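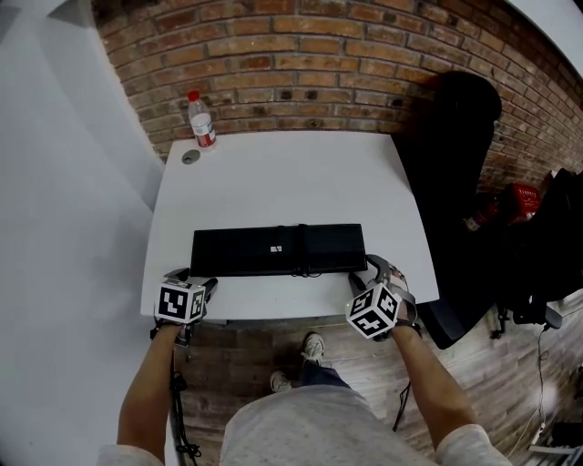
November. Desk by the brick wall, Garcia room.

Purpose: decide whether the spare keyboards get packed in the flat folding cases or go back in the drawer the way they always have. Barış is for the cases. I'm not against them, I just haven't heard a reason yet that isn't "it looks neater." Jhair has stayed out of it so far.

Background for whoever picks this notebook up later. We keep spare keyboards for the Meltuvance people, who borrow the room and plug in their own laptops. The spares live in the second drawer in a pile, cords wrapped any old way. Complaints so far, as passed on to me: cords tangle, crumbs, and one Shift key that came off and was found under the drawer runner. The crumbs have nothing to do with storage. They come from people eating over the keyboard and no case is going to fix that.

The cases are from Firnico. Flat, black, fold along a seam that isn't in the middle. Barış says the uneven fold is so the short panel tucks under the long one. Could be. Could also be that they were made for something else and sold to us as keyboard cases. The sheet that came with them says "for keyboards and similar flat items," and "similar flat items" is doing a lot of work in that sentence.

What I wanted to find out

Does a full-size keyboard with a cord go in and come out without a fight.
Does the cord end up in a worse state than it does in the drawer.
Does the case stay shut when moved.
Can you tell which keyboard is in which case without opening it.

Barış wanted to add "does it protect from dust." I said fine, but we'd need months for that and I'm not going to write down a yes after one morning.

Setup

Used the white table against the bricks. It's the only one with enough clear length to lay a case out flat and still have somewhere to put your elbows. The grommet is back in the far left corner, so any cord on the desk has to go the long way over the top or hang off the front. I have said before that the grommet is in the wrong corner for this room. The power strip is on the floor over on the right. Whoever placed the table was thinking about the wall.

The water bottle with the red cap stays in the corner by the grommet. I asked for drinks to be kept off this table while keyboards are on it and was told the cap is on. Noted.

The pile of black bags and clothes next to the chair, with the red basket on top, is not part of this and I didn't touch it. It was meant to be sorted the same week as the drawer. If anyone is looking for the other spare cords, my bet is they're somewhere in there, and my bet is also that they won't be looked for.

Procedure, such as it was

1. Wipe the keyboard. Upside down first, tap the back, then a dry cloth between the rows. Jhair brought the Evness spray. Used it on the cloth only, never on the keys. The label claims it lifts grease "in one pass." It took me three on the space bar and I stopped there.

2. Fold the cord in loops a hand's width long, starting at the keyboard end. Twist tie around the middle, not tight. The way most of us do it is to wind the cord around the whole keyboard, and I suspect that's what pulled the Shift key off, though I can't show it.

3. Open the case flat on the table, label side down.

4. Keyboard in, keys facing the lining. Loops of cord along the back edge where the case has some slack.

5. Fold the short panel over, then the long one. Press out the air.

6. Turn it over, pick it up by one end, carry it to the door and back.

Barış does 4 the other way around, keys up. He says the lining will catch on the keys if they face down. I tried his way as well and didn't see any difference, which doesn't prove much with one try each.

Notes as I went

Getting it in is easy. It should be, the case is long enough. Getting it in so that the fold lands where the fold is supposed to land is harder. The seam wants to sit a little to one side and the keyboard has its own opinion, with the number pad end heavier than the Esc end. If you put the heavy end in the short panel the thing won't lie flat. If you put it in the long panel it does, mostly. Wrote "number pad to the long side" on a piece of tape and stuck it inside the lid of the supply box. It'll be gone by spring.

The cord is the real problem. Looped and tied, it makes a lump along the back edge and you feel it through the cover. Left out to trail, everything lies flat, but then you've got a cord trailing off the thing and it'll tangle with the next one in the drawer, and that was the complaint we started from. Barış thinks trailing is acceptable if the cases are stood on end like books. We don't have anything to stand them in. He says he'll make a rack. There is also a rack he was going to make for the monitor stands.

Timing. Took 45 seconds for me to wipe, loop, pack and close one when I already knew what I was doing and nobody was talking to me. First one took a good deal longer. I don't believe a person leaving the room at the end of the day with their coat on will spend 45 seconds on this. Jhair thinks they will if the case is already lying open on the table. I think they'll put the keyboard on top of the open case and go home.

Length of the drawer is the other thing. Loose, the spares fit in the second drawer with room for the mice. In cases, 6 of them fill it, and the mice have to move. Where to? Not discussed.

On telling them apart

One of the spares isn't like the rest. It's the one with Chinese characters on the Caps Lock and Shift keys along with the English. Types the same as the others, and the letters are where you expect them, but people who draw it from the pile put it back and take another one. I've watched it happen. They see the characters and assume the layout is different, and I can't talk them out of it one at a time.

In a closed case you can't see which one you've got, so the first person to open it will be annoyed and will then take a second case and leave the first one open. Barış says label the outside. The case already carries a small white and gray logo label and there's plain cover on either side of it, so there's room for a strip of tape. Fine, but then somebody has to keep the labels true, and I have yet to see a label in this building that stayed true past its first month. The box marked "VGA" is full of pens.

Quick way to check which end is which, for packing: look for the blue dot up by Esc. That's the light end. 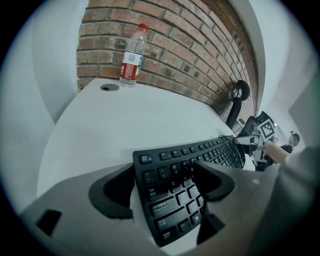
Second round, after lunch

Took the keyboard out again and tried it with the cord left free at the back. Jhair held that end for me while I folded, and it still wanted to curl up over the back edge. Any cord kept in tight loops for long enough will do that. If we're going to store them looped, we should expect them to come out curled, and whoever sets up the desk will be fighting the curl all morning.

Tried laying the cord straight along the top row first, over the function keys, then folding. Flat enough. No lump. But now it's pressing on the keys for as long as it's in there and I don't like it. Barış says keys are made to be pressed. I said not for three weeks at a stretch. Neither of us has any evidence.

Also tried without the twist tie. Worse. Don't bother.

Carried it to the door and back, held by one end. Stayed shut with the cord inside, gapped at one corner with the cord outside. That's the one result I'd call clear, and it goes against the way Barış wants to store them. He asked me to write down that the gap was small. The gap was small.

What the cases cost us, not in money

They take up drawer. They take up time. They hide the one keyboard people want to avoid, and maybe that's a point in their favor, I go back and forth on it.

What they might give: fewer tangles, and no key caught under the drawer runner again. I'd like to see both of those over a month before I agree to anything. We have 28 more cases on the Firnico quote waiting for a yes or no and I'd rather it was a no until then. Barış thinks the price will change. Everybody who sells anything says the price will change.

A plain shelf would solve most of this. Keyboards side by side, cords hanging off the back. I've proposed it before, left side, on the pale wall. The answer then was that it would look untidy to visitors. The visitors walk past the pile of bags.

To do

Me: pack 2 keyboards in cases, leave the rest loose, same drawer if it'll close. Check at the end of the month. Write down tangles for both.
Barış: rack, or tell me there isn't going to be a rack.
Jhair: find out if Firnico does the same case with a pocket for the cord. If they do, ask why we weren't sent that one.
Somebody: twist ties, we're nearly out.
Mice: find a home. Not the pen box.

Added later, 4:30. Came back for my pen and tried the packed one again cold, without the tape note in front of me. Put the number pad in the short side, first thing. So much for knowing what I was doing.

Jhair's comment, his words, he asked for it to go in: "I'd use the case if it was my keyboard. I wouldn't if it was a spare." Barış read that and said it proves his point. I read it as proving mine.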